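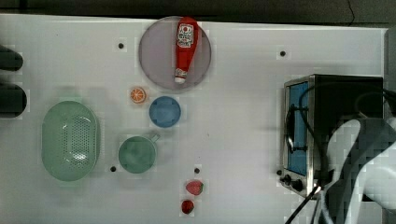

The play kitchen on the white table, with the toaster oven at right and the arm reaching over it.

I went into June thinking the gripper was the boring part. I'd been lent bench time at Trondero to try two of them on the same arm, a soft three-fingered one from Brosholm and a plain parallel-jaw model from Sequeira, and I figured I'd be done by lunch. Reader, I ate dinner out of a vending machine!

The job sounds like something you'd hand a toddler. Pick up the ketchup, pick up the strawberry, put the orange slice on the plate, hang on to the mug without making a fuss. We ran 130 grasps with each gripper, and I wrote every one down in pencil (the spreadsheet came later, and so did the headache).

Brosholm's soft fingers were lovely on the strawberries. They just sort of fold in, and I never had to fiddle with the force setting. The ketchup bottle was another matter. Grab it near the wide end and it swings, and once it starts swinging the soft fingers let it keep going. I lost 39 grasps with that gripper, and the bottle was behind most of them.

Sequeira's jaws did much better on the bottle and on the mug handle, as long as the wrist came in at the right angle. If it was off by a little, the mug spun away like a curling stone. And the orange slice! It's so flat that the jaws kept closing on nothing, until I dropped the approach height by a hair and let the tips brush the table. After that it was fine, though the sound made me wince every time.

Then there's the camera question. I started with the Fultach depth camera up high, and it had a terrible time with the see-through plate. Some runs it saw a plate, some runs it saw table. Moving it lower helped with the plate and made the colander worse, I think from the shine. I ended up leaving it low and telling the arm where the colander was, which felt like cheating and saved me an hour.

The oven door I saved for the evening, and only Sequeira's gripper got a proper go at it. That long black handle suits a pair of jaws. The pull has to follow the swing of the door, though, and my first path was a straight line, so the arm hit its force limit and quit on me. A curved path at 60 percent speed got it open. I'd like to try the soft fingers on it next, with a fresh set of pads and a better dinner.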